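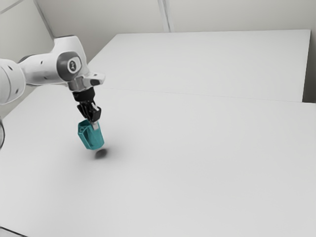

Skellitz Open Day Set: README

Welcome, and thank you for downloading this. The set holds the simulated arm recordings we showed on screen at the Plelville open day in June, tidied up a little so that people who came along (and people who couldn't) can play with them at home. Several visitors asked us on the Saturday whether they could have a copy, and we said yes rather quickly, before we had worked out how big the files were or where to put them. So it took a while. Sorry about that, and thank you for the friendly reminders!

What the set is

Skellitz is our small simulator project. It puts a white arm with a black gripper in a pale, bare room with white tables, and lets you try out ways of picking things up without anybody having to sweep the floor afterwards. For the open day we ran it on the big screen by the door, and whoever wanted a turn could choose a starting position for the object and watch the arm have a go. We kept the recordings from those turns, 244 of them, and added 105 more that Tiago Cunha made in the week before, while he was checking that the thing would run all day. That makes 349 episodes in all.

Everything here is rendered. There are no camera recordings of the hall or of anyone in it, and we didn't write down who chose which starting position, so if you remember yours you'll have to go hunting for it.

What is in the folders

episodes/ has one numbered folder per episode. Inside each you'll find the rendered frames, a joints file with the arm's positions, and a short notes file, which is sometimes blank.
objects/ has the shape used in the episodes, a teal, faceted block sort of thing with a hollow look to its upper part. Precious Fajardo drew it one evening and it has been called Jara ever since.
extras/ has the talk slides, the handout for younger visitors and the settings for the lights.

Episodes 1 to 105 are Tiago's, and 106 to 349 are from the open day, in the order they were run. The order is right but the clock times in the notes are an hour out, as the machine hadn't been told about summer time.

How an episode goes

Each one starts with the object lying on the near table. The arm comes over, closes the gripper, lifts the object a short way and holds it there for a moment before setting it down again, or dropping it, as the case may be. The lift is deliberately low. Lambros Sarantis wanted the shadow on the table to stay close to the object, so that visitors could see at a glance whether it had left the surface, and on a projector in a sunny room that turned out to matter a good deal more than we had expected.

The lighting is soft and even all the way through. If you would like something harsher to test against, change the values in extras/lights.txt and render again; it is slow on an ordinary laptop but it does get there.

Labels

Every episode has one of 4 labels: held, slipped, missed or stopped. Anastasia Karagiannis went through the lot by hand, and Kiros Alemayehu did a second pass over the ones she had marked with a query. Where they couldn't agree we went with slipped. "Stopped" mostly means that somebody leant on the space bar, which happened more after lunch.

Known problems

Episode 131 has no joints file. We have looked everywhere.
A few of the slipped episodes show the object sinking very slightly into the table on landing. It is a fault in the contact settings, and it's mended in the newer Skellitz, but we left these as they were shown on the day.
The handout in extras/ says there are some 1,000 episodes. That was our hope in the spring, when we were feeling ambitious, and we never reprinted it.

Using it

The reader script needs Hovex, our own little loading library, which is in the same download. Unpack everything into one folder, run read_all.py, and you should get a list of episodes with their labels. If you get an empty list instead, check that the episodes folder hasn't ended up inside another folder called episodes (it did for two of us).

You're welcome to use the set for teaching, clubs, coursework or plain curiosity, and to change it as you like. Please mention Skellitz and the Plelville open day if you publish anything from it. Questions about the labels should go to Anastasia, and anything to do with the files themselves to Tiago, who is also collecting names for the autumn session.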